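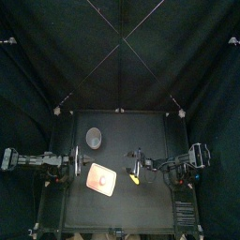
Last changed on 6/20/26

Pulis Table - Frequently Asked Questions

On this page I collect the questions which I get most often about the Kultby tray and the Morelli cup. If your question is missing, please write to me and I will try to add it. - Auður Vídalín

What do I receive when I order the set?

One tray and one cup. Food is never included. Some customers have asked whether the egg and the corn come in the box, and I am sorry to say that they do not.

Is the tray orange or pink?

This is the question I get more than any other. On the order form the color is called "Shell", and I admit that the name does not help much. Under strong light the inside looks cream or pale pink, and the sloping outer side looks much more orange. In a dim room the whole tray looks more pink. If you want to match it with a tablecloth, please look at it in the evening too, with the lamp that you normally use.

Which table goes well with it?

I prefer a dark and matte surface. A pale tray is easy to see on it, also for people whose eyesight is not so good anymore, and yellow food looks very nice beside it. My mother has a light table and she puts a dark cloth under the tray when guests come.

A dark table has its own small problem, and customers write to me about this as well. You see dust and fine scratches on it much sooner.

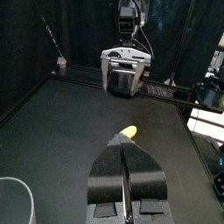
I wipe mine with a soft cloth that is only a little damp, then with a second cloth that is dry. Please lift the tray and the cup when you clean, and do not push them to the side. Sand or salt under the base can make a new scratch.

Can an egg stand on the tray without an egg cup?

It can, if you have a steady hand and an egg with a good wide end. The tray has a flat surface, so there is no hollow to hold the egg in place. For children I would lay the egg down, or use a proper egg cup. The raised rim will normally stop an egg which rolls slowly, but I do not promise anything about a fast one.

Is there enough space for an ear of corn?

For a short ear, yes. I usually serve the corn separately, because it takes the place of everything else and the butter runs to the egg. If you boil the corn, let it drain well first. Take the husk off in the kitchen and not at the table - the thin threads stick to everything.

Can I put the cup on the tray?

You can, but I like it better behind the tray or to the side of it. Then the tray stays free for the food and you can lift it alone. If you carry both together to the garden, hold the tray with two hands and fill the cup after you have arrived. 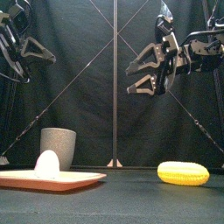 Why does the cup not have a handle?

I wanted a cup that can be used for more than drinking. In my kitchen it holds spoons, in April it held cut tulips for a week, and sometimes it is for milk. Without a handle it also needs less room in the cupboard. The disadvantage is clear: with very hot tea your fingers will get warm. Please let the tea wait for some four minutes, or choose another cup for it.

The cup has small speckles. Is this a fault?

No. The fine speckles belong to the surface and they are different on each cup. It makes the color a little difficult to name. I say gray, my sister says green-gray, and one customer in Odport wrote that hers is beige when the sun is on it. I think each of us is right at a different hour.

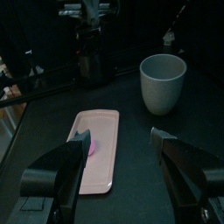
The tray and the cup side by side, with space left between them. The cup has no print on it.

Can I buy only the tray?

Yes. Please write item number 976 in the message field of your order. The cup alone is not possible at the moment, but I am thinking about it.

How much does the shipping cost?

It is $9 for one set. If you order several sets to the same address, write to me before you pay, and I will calculate the price for one parcel.

Will there be more of them when this series is sold?

The present series is 800 sets. I would like to make a second one, possibly with a longer tray, but I do not have a date for it yet. You can leave your email address with me and I will write to you one time only, when the orders open.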